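Drive bracket (desktop computer)

A drive bracket, also called a drive caddy, drive carrier or drive frame, is a holder that fits around a hard drive or other storage unit so that it can be put into a desktop computer without being screwed directly to the case. Brackets are usually made of molded plastic, thin sheet metal or a mix of both. Many are brightly colored so that the parts a user is meant to handle stand out from the rest of the machine.

The bracket is a separate part from the drive bay, the fixed opening or cage in the case that receives it. In casual use the two words are often mixed up, and parts sellers list both under either name.

Construction

The most common form is a U-shaped frame with two long side rails joined at one end. The rails lie along the sides of the drive, and the closed end works as a handle. Short pins on the inner faces of the rails go into the screw holes in the sides of the drive. On plastic brackets the rails bend enough for the drive to be snapped in by hand. Metal brackets bend less and more often need screws.

A standard desktop hard drive is a 3.5-inch unit, just under 6 inches long and 4 inches wide, with threaded holes on the sides and the underside. The side holes have kept the same main positions for decades, which is why a bracket made for one brand of drive will normally take another. Very high capacity drives sometimes lack the middle pair of holes, and a bracket that depends on them will not hold such a drive firmly.

Many brackets have rubber or soft plastic rings around the pins. These reduce the hum passed from a spinning disk to the case. The rings harden with age and can be lost when a drive is changed.

Some designs add an outer carrier, into which the framed drive slides or clips. The outer part may be fixed to the case or may lift out with the drive still in it.

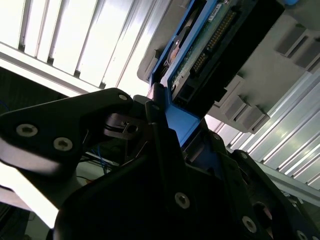
Fitting and removal

The computer is shut down and unplugged before the side panel comes off. The drive is then pressed into its bracket with the connectors facing the open end, and the bracket is slid along the guides of the bay until the latches catch. Some bays take the drive with its label up and others on its side, and the direction is often molded or stamped into the case near the opening.

Removal is the reverse. Data and power cables come off first, pulled by the plug and not by the wire. The latches are squeezed together and the bracket is drawn straight out. A bracket that sticks is usually still held by one latch or caught on a cable. Levering it with a screwdriver tends to break the latch, and latches are rarely sold as separate parts.

A drive should be kept level while it is being carried and should not be moved while its disks are still turning. A wait of 60 seconds after shutdown is commonly advised in repair guides.

Workbench layout

Small parts are easily lost when several computers are opened in a row, and benches used for this work often have fixed places for each item. Shallow trays, magnetic mats and shaped boards are all used. A shaped board has raised frames or hollows that set the position of a part.

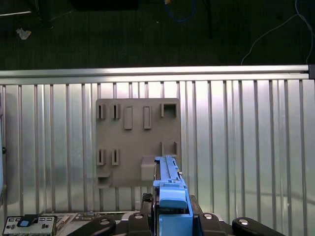

Boards are laid out to suit the parts a bench deals with, and few standard patterns exist. Most are flat plates with features of different depth, so that thin items can stand on edge and wider ones lie flat. The gray board mounted on the ribbed metal wall has both kinds, with narrow upright slots at the left of its top row and a square open frame at the upper right. Commercial boards of this type are sold in sizes that match metal shelving. Others are cut or printed in the workshop.

The Tarkby pattern, named after the repair depot where it was first used, keeps brackets on the left and drives on the right, with the middle left clear for screws. The Sukirum pattern puts each bracket directly below its own drive and takes more room. A parts list drawn up at Tarkby gave 3,022 brackets in stock, sorted first by bay type and then by color.

Boards may lie on the bench or be set upright against a wall or rail. Upright mounting frees bench space and keeps dust from gathering in the hollows.

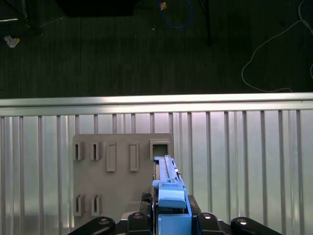
It also limits the weight a board can carry, and full-size drives are therefore often kept in a separate rack at bench height. Flooring matters as well. Hard floors make a dropped screw easy to hear, while carpet softens the fall of a drive but can build up static charge in dry weather. Grounding straps or mats are used in either case.

Connectors and clearance

A bracket has to leave the drive's connectors free. In cases where the drive is joined to loose cables, the open end of the bracket faces the cables, and clearance of an inch or more is normal. In cases where it plugs into a fixed board, the bracket also guides the drive into line, and a bent rail can keep the plug from seating.

Brackets are often placed close to the main board and its expansion slots. On some models the bracket must come out before a long card can be fitted or a memory module reached. The order of work is normally shown on a label inside the side panel.
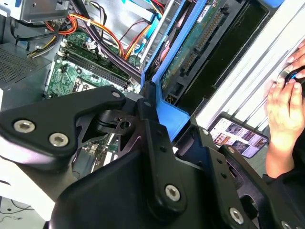

Colors

Blue, green and purple are all common on brackets and latches. Makers use a single accent color to mark parts that can be moved without tools, but the choice differs from one maker to the next and has no fixed meaning across the trade. The Nic Giolla catalog lists brackets in 8 colors. Zastent sells only 3.

Replacement

Brackets last longer than the drives they hold and are commonly reused. Typical faults are snapped latches, missing pins and rails spread too wide to grip. Replacements are matched by the model of the computer case, as brackets that look alike may differ slightly in width or in the position of the latch.

See also

Drive bay
Hard disk drive
Computer case
Mounting rail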